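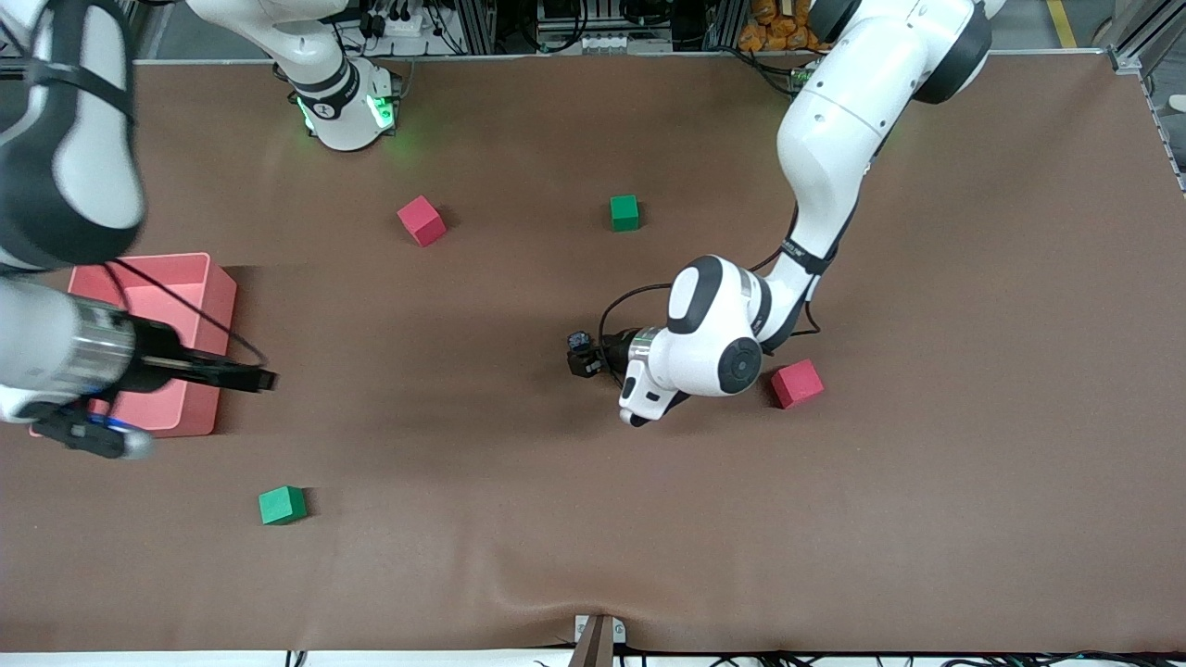

Two-arm table at the Mendum open day, with the cubes and the pink bin.

To: Ravavlow list
Subject: Re: Open day at Mendum – was it worth the drive?

Shayne Ellery wrote:
> I couldn't get away for this one. Did anyone see the two-arm
> table up close? I'd like to know how they handle reach between
> the arms, and whether they let visitors move things. Also what
> parking is like, in case they do it again.

Shayne,

I went in the afternoon and spent most of my time at that table. Both arms are mounted at the far side and reach in toward you. The job is sorting: red and green cubes on a brown sheet, and a bin over on the left for whichever color gets called. There is a camera or some sort of sensor on the gripper of the arm that works the right side.

On reach: the arm on the left covers the bin easily. A cube out on the right half has to be picked by the other arm, which then either sets it down near the middle or carries it all the way across. They ran it both ways. Setting it down took longer but I saw fewer drops. They said the log for February had 343 picks in it, and that the carry-across was where most of the misses were. I didn't ask to see the log.

Visitors could move the cubes between runs, from behind a line. I put a red one close up to the wrist of the right-hand arm to see what it would do. It backed off first and then came in from the side, slow but clean. The sheet wrinkles a bit at the front where it's clamped down, and I asked if that threw off the height. The answer was "sometimes."

The talk was 22 minutes and mostly on cable routing – useful if you're fighting the same thing on the Flostar arm. Slides are supposed to go up on the Ruddock page.

Parking is behind the building and it was full by 2. Go early.

I have a few pages of notes if you want them.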